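Two arms at the packing table

I've worked in small goods handling at Vullow for long enough to have outlasted two conveyor systems and a voice-picking headset that everybody hated. When the Sketo station came in this spring I told my sister I'd write something about it once it had been there a while and I had stopped being annoyed. It's now October, so I'll try.

Our department handles mixed household orders. Groceries that keep, stationery, pouches, refills, sample packets. Nothing heavy. There are 37 of us across the shifts. The job has always been to take an item, look at it, turn it so the label faces the right way, flatten it if it's a bag, and pass it on to be boxed. People who haven't done it think it takes no skill. A soft packet slides around and folds over on itself, and you learn to pinch it by the corner without thinking about it. I couldn't have told you how I do it until someone asked me to explain it for the machine.

The station is two arms mounted at one side of a plain table. One arm picks up and the other one takes hold of the opposite end, or steadies it, or receives it. The clear packets are the thing it gets the most practice on.
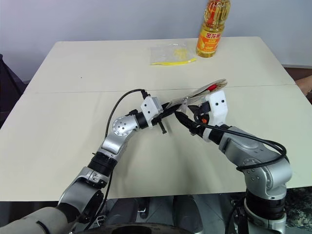
Photo: Tibor Sipos

Tibor runs the day-to-day on the station. He used to be on the line across from me and applied for the post when it was listed internally. He got a raise with it, and I'm glad about that, since the rest of us didn't. His work now is mostly laying things out, watching, writing down what went wrong, and calling the integrator, a small outfit named Bárány that sends someone over when the notes pile up.

I'll say what has changed for the people, because that's what I get asked at family dinners.

First, no one was let go. I want to put that down plainly. Two people left over the summer and weren't replaced, and management says they would have been replaced before. So depending on how you count, it's zero jobs or two. I count two.

Second, the mix of work is different. The plan is for the station to take the flat, light, easy things. That sounds nice until you notice that the flat, light, easy things were also our rest. If you did an hour of jars and bottles, you wanted a half hour of packets afterward. Now a person may get jars and bottles most of a shift. My wrists noticed before I did. We brought this up in the monthly meeting and the rotation was changed so that nobody is on heavy items for more than two hours in a row. It took three meetings, but it was changed.

Third, and this one is harder to explain, the pace is set differently. The arms are slow. I timed them against myself one afternoon when I was curious and did 82 packets in the time it took the station to do nine. But it doesn't get tired and it doesn't talk, and the hourly targets upstairs have started to be written as if the whole floor worked that way. Before, a slow hour after lunch was a slow hour after lunch. Now there's a line on a chart and it dips, and someone comes down to ask about the dip.

Fabric is a separate headache. A packet has a shape, more or less, but a cloth pouch is only as flat as you leave it, and the zipper pull can end up anywhere. We do a lot of those for one client, Sarora, who sell them in different patterns. By hand you slide two fingers under a short side and lift. The arms come in from both short sides, and where they touch down matters a great deal. Tibor has a notebook with little rectangles drawn in it and marks showing where the fingers should go. 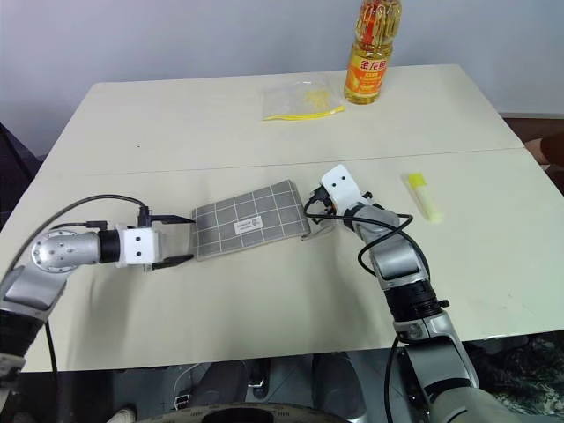
Photo by T. Sipos, used with permission

I spent a week on the station myself in the summer, when Tibor was on vacation. What I did all day was put an item on the table, wait, and reset. It's quiet work. I didn't sweat and my back was fine, and by the third day I was so bored I offered to sweep. You have to pay attention the whole time, but there's nothing for your hands to do. When I was back on the line I was relieved, and then an hour into the bottles I was less relieved.

Training was thin. We got a morning with a man from Bárány who showed us the stop button, the zone you keep out of, and how to log a fault. He was patient and he knew his stuff. What we didn't get was any idea of what the log was used for. I found out later that the fault log also records who was on the station. That may be perfectly innocent, but it should have been said in that first morning. I said so in writing and got an answer, which was that the names are kept for 70 days and then removed. Fine. I'd still like that on the wall next to the button.

Some things are better and I should be fair. We used to have a run of paper pouches every week that I dreaded, because the paper dries your fingertips out and by the end you can't feel the edge. Those are next on the list for the station. If it can take over even half of that run I'll have no complaint about it at all. The last one was around 3,000 pieces and I was putting lotion on my hands for days.
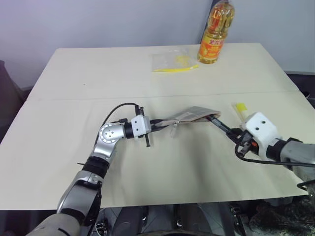 The older people on the shift worry more than the younger ones, which I think is the wrong way round. I have nine years left to work. The station as it is now is not going to catch up with us in that time, at least not on this floor. If I were 22 I would be asking what training is on offer, and I would ask for it in writing. So far there has been one internal post and Tibor has it. A second one was promised for the new year.

What I'd tell anyone whose workplace is getting something like this: find out which tasks it takes, and then look hard at what's left for you. Ask what gets logged. Ask whether the targets change and when. And go stand next to it for an hour, if they'll let you. I had a much bigger machine in my head before I did.

I'll write again when the second post is listed, or when it isn't.

Last updated: October

4 comments | 11 shares

Contact | © All text by the author, photos as credited | Back to top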